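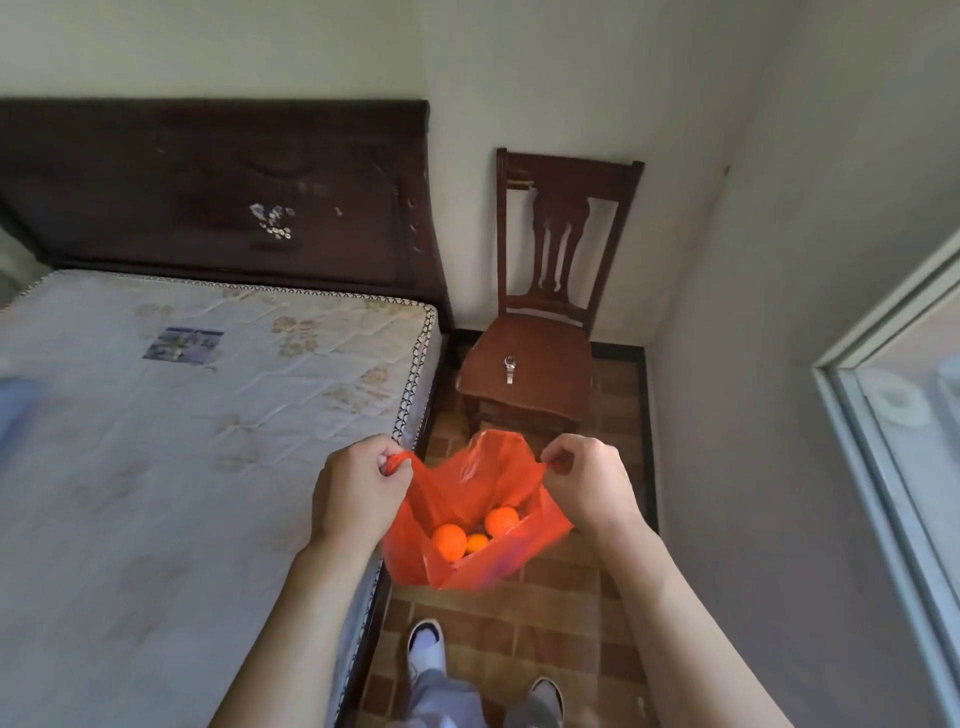 **Rawan Atallah**, build lead, Lastura home arm

## FAQ

**Which task comes first?**
Opening a thin plastic bag with fruit in it. Both handles are held and the mouth is pulled wide, with three oranges inside.

**What can the arm lift?**
700 g at full reach. Keep test loads below that.

**Does it need two grippers?**
Yes. One gripper can't keep the mouth open.

**How often do I recalibrate?**
Every 20 runs, or after any change of belt.

**Where are the logs?**
On the Restusix board, which keeps the last 2,000 runs. Older ones are overwritten.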